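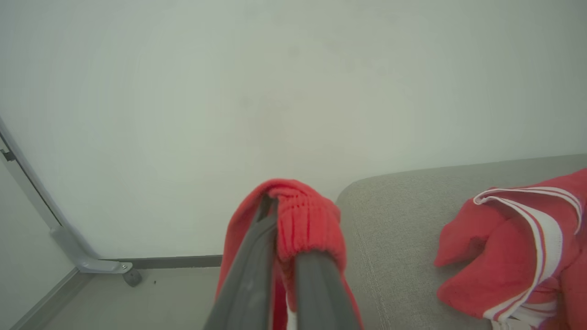
Skaltari, March

My aunt left me a boat. I should say straight up that I get seasick on the bus, that I had never steered anything bigger than a shopping trolley, and that I live 2 hours from the water if the trucks aren't out. But there it was in the letter, after the bit about the good saucepans (my cousin got those, and I'm still cross): one boat, the Saber, lying at Erska, with contents.

I'd been aboard her once, when I was nine. I remembered green paint and being told to sit on my hands. So I packed two jumpers and a sandwich and caught the number 49 to the end of the line, then walked down the hill to the harbour with my bag bumping on my hip, feeling like somebody in an old film who's about to inherit a lighthouse.

She was not green. She was the colour of a puddle, with a blue tarp tied over the back half and a gull standing on the roof who looked as if he paid the mooring fees. The man from the harbour office came along the jetty with a folder under his arm. He said he was sorry about my aunt, and that she owed for the winter.

"How much?" I said.

He showed me. I sat down on a bollard.

Well, I wasn't going to cry in front of the gull. I asked what people usually did, and he said people usually sold, and that a fellow over in Stidari had been after the Saber for years and my aunt used to tell him to go and boil his head. That sounded like her! He wrote the phone number on the back of a tide table and left me to it.

It took me ages to get the cabin door open. Inside it smelled of diesel and old biscuits, and everything was in its place, which I hadn't expected from a woman who kept her tax papers in the oven. Mugs on hooks. Charts rolled up in a bucket. A tin marked FLARES that had teabags in it, and a tin marked TEA that I decided not to open. Under the bunk I found the contents, or what I took to be the contents, and they were notebooks. Forty of them – I lined them up on the bunk to be sure – all the same sort with the red spine you used to get at the newsagent's.

I thought, here we go, family secrets. I made myself a cup of tea from the flares tin and started at the beginning.

They were weather. Just weather! Wind, sea, sky, what the gulls were doing. She'd gone down to that boat every morning at six for years and written three lines and, as far as I could tell, gone home again. Some days it was only one. "Grey. Grey. Kettle on." I read that one out loud and laughed, and then I had to stop for a bit and look out of the window.

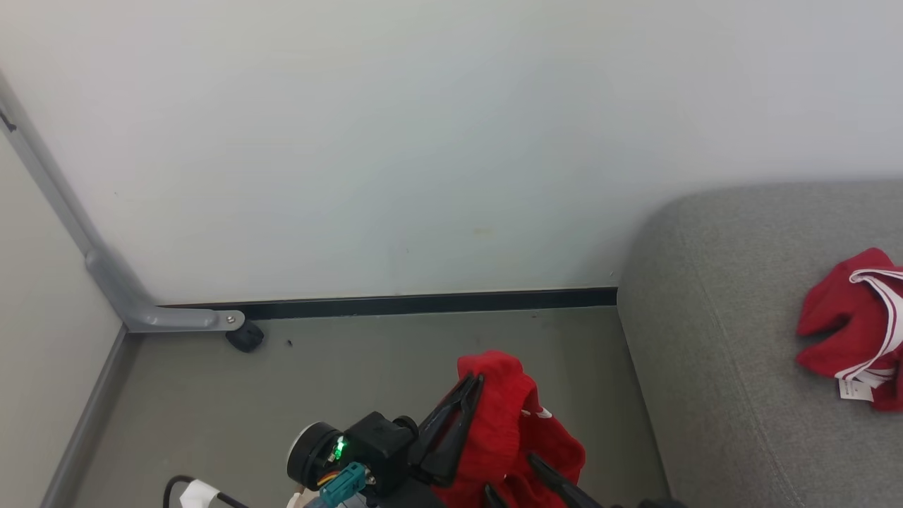 White wall, dark skirting board, grey upholstery at the right.

By the time I looked up properly it was getting dark and the last bus had gone. I rang home and said I'd be staying the night on the boat, and there was a long silence, and then a question about whether I'd brought my tablets. I had not brought my tablets.

I'll spare you most of the night. A boat tied to a jetty moves more than you'd think, and it does it with noises. Something knocked on the hull every time I was nearly off, and around the middle of it all I was lying flat on the cabin floor with my cheek on the boards, having a quiet talk with my stomach. But I did sleep in the end, and when I woke it was ten to six, without an alarm, and my neck felt like a bent spoon.

I went out on deck in both jumpers. The harbour was flat as a plate. A light was going on and off out past the wall, and somebody was frying onions on one of the other boats, at that hour, and the gull was back on the roof. I found the last notebook, which was only half full, and a pencil on a string that she'd tied to the rail, and I wrote, "No wind. Onions. One gull, same as yesterday I think."

It looked a bit silly under her handwriting. I left it in.

At nine I rang the fellow in Stidari. He was very nice and he offered me a good price, better than I'd hoped, and he asked if the old girl still had the engine in her. I said I supposed so, I hadn't looked. He said he could come across on the afternoon tide with cash. I had my mouth open to say yes. I truly did.

What I said was go and boil your head.

He laughed so hard he had to put the phone down on something, I heard it clunk. When he came back on he said that in that case did I want a hand with the bilge pump, because my aunt's had been on its last legs since before Christmas, and he had a spare he'd let me have for 60 dollars.

I beat him down to fifty. Then I walked up to the harbour office to see whether they'd take the winter in instalments, and the man with the folder already had the form out on the counter, and a pen.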